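Is the Grinden open day worth it if you're not a tech person?
Posted in Days Out, November

Hi all! My nephew is obsessed with robots and wants me to take him to the open day at Grinden. I know zip about this stuff. Is it mostly people in suits handing out brochures, or do you get to see something move? Also, is parking awful? It's a 50 minute drive for us and I don't want to get there and turn around.

prondex_mom

We went last year and loved it! The big draw for my two was the steamed bun demo, which runs in the room past the Oksanen hall. It's two white arms at a plain table with an electric steamer, and the job is getting the buns off a plate and into the tray. 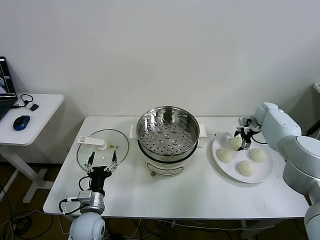

I thought my kids would last five minutes and we stayed through two whole rounds (the second one was better, we got a spot up front). It's slow, so warn him about that. It's a lot of tiny careful moves and then everybody in the room goes "ooooh" over a bun. The staff were super nice about questions, even my dumb ones. I asked if it could do my dishes and got a real answer that went on for a while!

Go before 11 if you can. They let up to 80 people in at a time and after lunch the line was out the door. My youngest got most interested in the grippers, so if your nephew is like that, have him ask about the fingers.
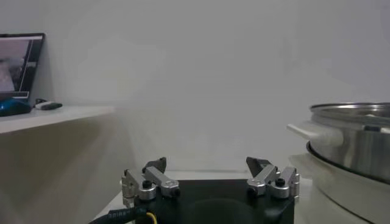
We ended up talking with one of the engineers for ages about how you pick up something squishy without wrecking it. Then the gift table, where I spent too much. Bring snacks, the buns aren't for visitors and mine were very upset.

flirkon628

parking is fine, use the back lot. front one fills up

old_gearhead

It's OK. I liked it better when it was smaller. They claimed 2,000 visitors last time and it felt like it. The talks are mostly sales pitches, so skip those and go straight to the demo rooms. Strollers are a pain on the stairs, but there's an elevator by the restrooms.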